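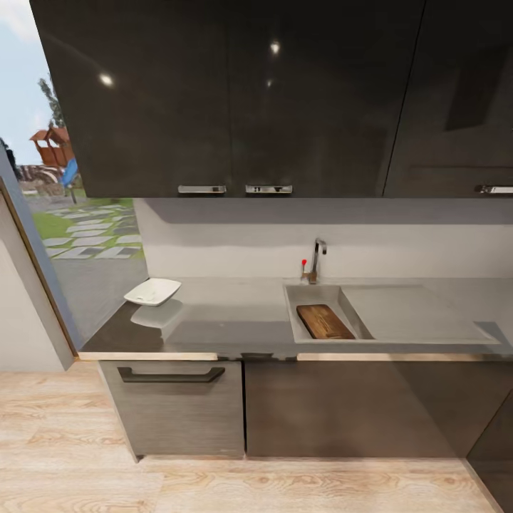
Procurement planning for domestic robot simulation

Procurement planning for domestic robot simulation is the process by which a laboratory, college or manufacturer decides what to buy, hire or build before training robots on household tasks in a virtual setting. It covers computing equipment, software licences, digital models of rooms and objects, staff time and the physical robot on which results are later tested. The subject is usually treated as a branch of equipment budgeting, although much of what is purchased has no physical form.

Scope

A simulated kitchen is among the most commonly requested environments. A typical layout contains wall cabinets with bar handles, a worktop, a sink with a tap, and a small number of loose items such as a dish or a cutting board. Each of these may be priced separately. Suppliers distinguish between fixed models, which serve only as background, and articulated models, whose doors, drawers and levers can be moved by the robot. Articulated models cost more to prepare, and buyers are advised to list the parts that must move before asking for a quotation.

Scenery outside the working area, such as a garden seen through a window, is normally classed as background. It adds to the visual variety of the training material but has little bearing on the handling of objects. Some buyers accept it as part of a standard package, while others ask for it to be removed in order to reduce the load on the graphics hardware.

Main cost headings

Computing is generally the largest single heading. The choice lies between purchased workstations and rented time on shared machines. Purchase suits projects that will run for several years with steady use. Rental suits short projects and those whose demand rises and falls. The Naluston planning guide, a document used in several technical colleges, sets the dividing line at 720 hours of use a year for each workstation, below which it recommends rental.

Software is charged by seat, by machine or by site. Site licences are simpler to administer but may include functions that are never used. Buyers should confirm whether the licence allows simulated images to be kept and passed to partners after the contract ends. Disputes on this point are common where a project has more than one funder.

Room and object models may be bought from a library or made to order. Library models are cheaper and available at once. Models made to order are needed where the simulation must match a real test kitchen in its dimensions, surface finish or door clearances. Glossy surfaces deserve particular mention in a specification, as reflections affect what a robot's vision system receives, and a plain matt substitute may not be acceptable.

Physical equipment is often budgeted too late. A programme that begins entirely in simulation will in most cases require an arm, a mounting, a safety enclosure and a section of real worktop for the final trials. Floor loading and power supply should be surveyed before the order is placed.

Planning methods

Two approaches are widely described. Under the staged method, associated with the Rampersad programme, spending is divided into 4 stages and each is released only when the previous one has been reviewed. Under the single-order method, used by the manufacturer Grevau for its training rooms, all items are bought together to secure a lower price. The staged method gives greater control but exposes the buyer to price changes. The single-order method shortens delivery and places more risk on the original specification.

Quotations for software and models are commonly held for 90 days. Where internal approval takes longer than this, the supplier should be asked for a written extension at the outset.

Maintenance and replacement

Annual support charges should be entered as a separate line. Graphics hardware is usually replaced sooner than other items, and an allowance for this is better made in the first budget than sought later. Models also require upkeep, as a change in the simulation software can alter the way that hinges, contacts and friction are calculated. The Fostau framework requires bidders to include 2 years of such corrections in the stated price.

See also

Asset depreciation
Equipment leasing
Robot simulation software

Contact the editors | Copyright and terms of use | Back to top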